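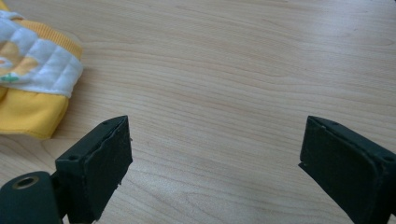 Amico Hand-Held Demonstration Gripper, Pair
Made by Ďurica, Malville

Part no. 289
Availability: in stock, ships from Munthorpe

The Amico is a two-finger gripper carried in the operator's hand for recording manipulation demonstrations. The operator does the task directly, and the finger geometry matches the Amico robot-mounted end effector, so recorded grasps transfer without re-scaling. Sold in pairs for two-handed work.

Fingers and linkage
Matte black plastic fingers on splayed linkage arms. Pivot holes are fitted with brass-coloured bushings. Each finger head carries a rubber pad on its inner face. Maximum opening is 102 mm. Pads are a wear part — replace them when the border starts to lift or fray, and replace both sides of a gripper together so that friction stays even.

Soft goods
Most enquiries we get concern cloth. Quilted fabric, ruffles, straps and small metal rings all behave differently between the fingers, and a folding or dressing task should be recorded with the actual garment, not a flat test swatch. Gather enough material to fill the full height of the pad before lifting.

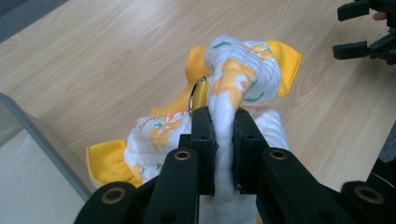 For two-handed tasks, keep the second gripper in view of the first wherever the task allows. Start each take with the jaws open and clear of the item. Close at a steady rate; a snapped closure records poorly and is hard for the arm to reproduce.

Recording
Onboard storage holds 1000 takes. Files are written at the end of each take, so wait for the status tone before starting the next. Jaw width is logged with every image.

In the box
Two grippers, left and right
Two wrist cameras, fitted
Spare pad set
Hex key
Data cable, two

Service
Check the finger screws after every 15 hours of use. Do not oil the bushings. Wipe pads with a damp cloth and let them dry — solvents harden the rubber.

Remote-control leader arms are listed separately. Page revised 12/29/23.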